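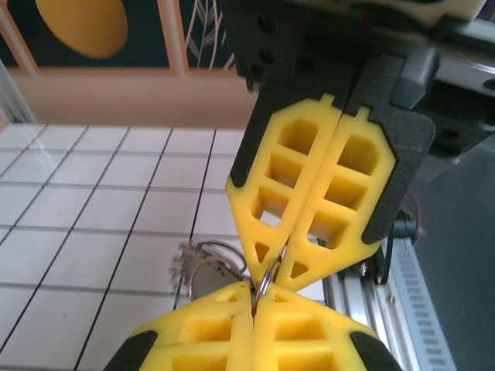 Flevance project report – Handover fault, two arm cell
Ashok Singhal, 2026-10-06

Goal was to pass a key ring from one arm to the other without a person stepping in. By July we had 174 handovers logged and 163 were fine. The other 11 are what this report is about.

What went wrong: both grippers closed, but the giving arm didn't let go. The release signal came late and the receiving arm started its retract anyway. So the two arms pulled against each other. Twice a finger pad got bent, once the keys flew off and hit the wall panel. Nobody hurt – but the door was open that time, wich is on us. 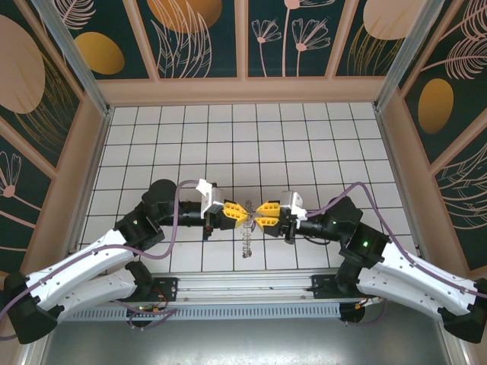
Fig. 2. Both arms at the meeting point, coil spring on the tiles between them.

Cause: retract was on a timer, 100 ms. No check that the other side had opened. Fix is to wait for the open signal and stop if it doesnt come. Also door closed before any run. Still to do: rerun the full set with the fix in.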